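Stitch Direction and Thread Wear in Surface Embroidery
Speaker notes, February guild evening
Speaker: Thilini Uddin

Opening

Thank Jayson Rivera for setting up the projector. Say that the talk covers hand embroidery with stranded cotton on plain-weave fabric. Machine work and wool are out. Questions at the end, except for terms, which people should ask about right away.

Slide 1. How the thread is made

Stranded cotton is six strands, each a two-ply twist. The final ply is S on the brands most of us use. Hold up the large rope model and untwist it so the back row can see. A needle that rolls in the fingers adds or removes a fraction of a turn at every stitch. Right-handed stitchers mostly remove twist. Left-handed stitchers mostly add it. After 15 stitches the change shows under a lamp.

Slide 2. What loss of twist does

The strands separate and lie flat. Coverage improves slightly and sheen drops at the edges of the shape. In satin stitch this reads as a dull band. In stem stitch the line looks hairy. Pass around sample cards A and B. Ask for them back before slide 5.

Slide 3. Working length

My test used one color of Gemum cotton, two strands, a size 9 needle, and Valow linen. I worked 200 satin stitches per length and cut a new card each time thread length went up. Fuzzing at the eye of the needle was visible first, well before anything showed on the fabric. Keep the length at or under the forearm. Aigars Ķēniņš repeated the test on a looser cotton and had to stop earlier than I did. His cards are on the side table.

Slide 4. Direction of fill

Draw the leaf on the flip chart. Mark the center vein first. Start at the tip with one straight stitch, then slant each side toward the vein. Keep the angle steep. The common fault is that the angle flattens toward the base, and by then the only fix is to unpick. Pencil 3 guide lines per side. Mention that water-soluble pen is fine if the piece will be washed. If not, use hard pencil.

Pause for the document camera. Stitch half a leaf, not the whole thing. Last time this ran over.

Slide 5. Tension in the hoop

Bind the inner ring with cotton tape. Tighten, pull on the straight grain, tighten again. Do not pull on the bias. Loosen the hoop overnight. Nazma Roy asked about slate frames, and the short answer is that they hold tension better on anything wider than 11 inches and are slower to dress. Refer her to the Tripathi handout, second page.

Slide 6. Finishing

Run tails under the back of worked stitches in the same color. Reverse direction once. No knots under satin stitch. Press face down on a towel, steam only, and let the piece cool before it is moved.

Close

Sample cards back in the Catcombe box, in letter order. Handouts by the door. Thilini Siriwardena has the sign-up sheet for the whitework class, and people need to bring their own hoop and small scissors. Take questions until the room has to be cleared at 9. 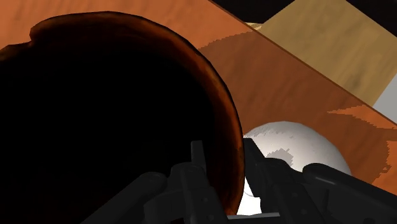
If there is time after questions, go back to slide 2 and show the left-handed sample beside the right-handed one. The extra twist makes the thread kink near the fabric. Let the needle hang free every few stitches until it stops spinning, then continue.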